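PRESS RELEASES > Home & Office

Plirnton Would Like a Word About Your Workbench

ORKNESS, May. Plirnton, the small storage firm behind the Coman bin and the Tevier flat box, is opening its spring sort-out to anyone in Orkness with a table they can no longer see. Sessions start Sunday at 9 a.m. and last 4 hours, by which time most people have found the scissors.

The method is short enough to fit on a bin. One white bin takes what stays. A see-through one takes what you can't decide on, so that you have to keep looking at it. Pliers and other hand tools stay out on the table until the end, when they are put away by whoever got them out.
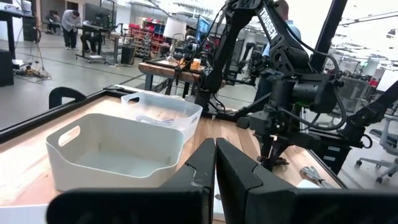
By Anca Stoica, Plirnton press desk

Plirnton asked 147 local households to empty one work table each last winter. Between them they turned up 2,322 loose items, and 98 of the households owned at least one thing they were unable to name. Several asked to keep it anyway. We let them.

"People come in wanting a system," said Stoica, who is quoting herself to save time. "They have a system. It's a pile. We'd just like it to have sides."

The bins have rounded corners and oval handle holes, and you can set one partly over another if the table is short on room. The flat box is for papers, cables and the manuals you swear you'll read. It is white, it is rectangular, and it lies flat on a light wooden tabletop without asking for much attention. We consider this a selling point.

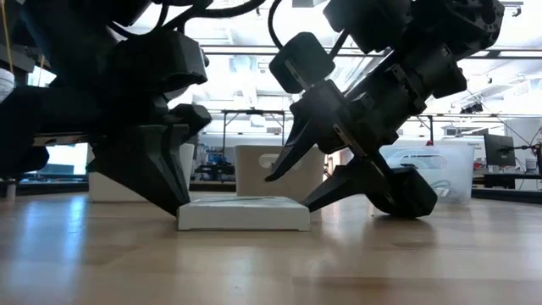
How to Book

Places are free and go in the order people ask for them. Write to the Plirnton press desk with your name and the rough size of your table. Bring one drawer's worth of clutter, in a bag you can carry yourself. Bins are lent for the session and can be bought afterward. Clutter goes home with its owner.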